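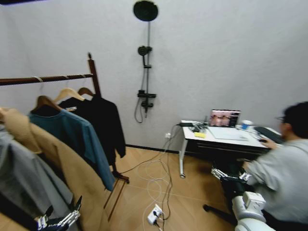
1. Compra del segundo equipo (Wurnusmont). Sin aprobar. Antes de pagar otro brazo, presupuesten canaletas: la regleta sigue en el suelo, entre cables enredados.

2. Extintor: armario accesible. Fecha de revisión, pendiente.

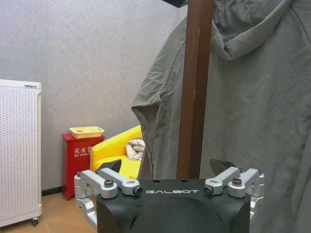 Foto: Nele Van Wijk

3. Pinzas. El proveedor pide 2 de repuesto; no veo por qué.
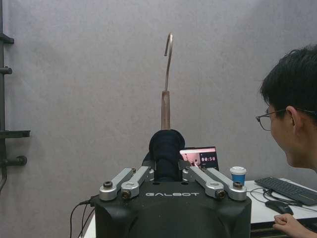
Con una bastaría hasta marzo.

4. Puesto del operador: falta marcar distancia.
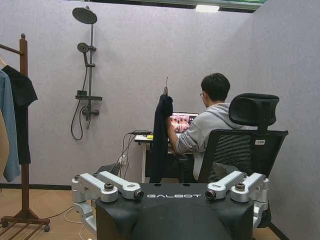
Punto 4. Puesto y perchero.

Revisó: Rocío Aguirre

© Liltska | Contacto | Volver arriba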